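Washing a finished piece stitched with overdyed floss, will the red bleed?

Asked in: Cross Stitch and Counted Thread > Finishing

I have a finished piece on 32 count linen, design area 310 by 142 stitches, worked two over two. Most of the thread is Belon cotton. The border is a hand-dyed red from Skullotska, dye lot 23, with no washing instructions on the skein. There are hoop marks and some hand oil, so it has to be washed before framing. Is there a way to test the red first, and what water temperature should I use?
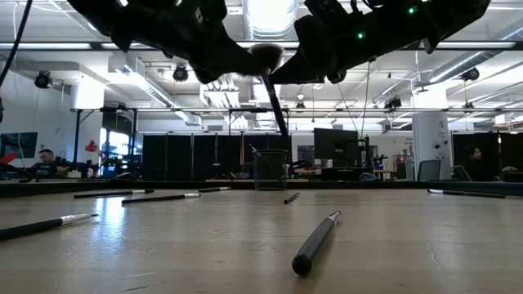 The linen is white and was not prewashed. I still have 800 mm of the red left over.

3 answers

Answer 1 (accepted)
Test the leftover thread. Cut it in half, wet one piece in cold water, press it between two layers of white paper towel and leave it until dry. Repeat with the other piece in lukewarm water with a drop of clear dish soap. If the towel is clean both times, wash the piece in cold water anyway, flat in a basin, five minutes, no rubbing. If there is color on either towel, do not soak the piece.

Should the red run during the wash, keep the fabric under running cold water until the water is clear. Do not let it dry with loose dye in it. Roll in a white towel, unroll, and iron face down on a second dry towel.

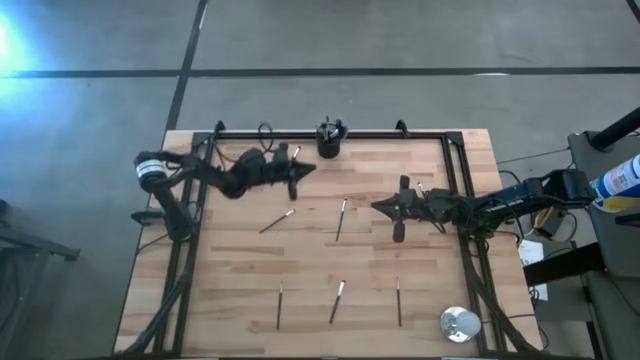

Hoop marks are a separate problem from the oil. If the thread fails the test, you can treat the creases on bare linen with very little water, keeping well away from the border. Use a small paintbrush and dampen only the crease line. Press from the back when it is nearly dry. The oil will have to stay or go to a professional cleaner.

Answer 2
I used Aksoy linen with a red from the same company and it was fine in cold water. Different lot though.

Answer 3
Put vinegar in the water, it sets the dye. Or buy Cliller wash.

Comment on Answer 3: Vinegar does not reliably set dye in cotton floss. Test first as in Answer 1.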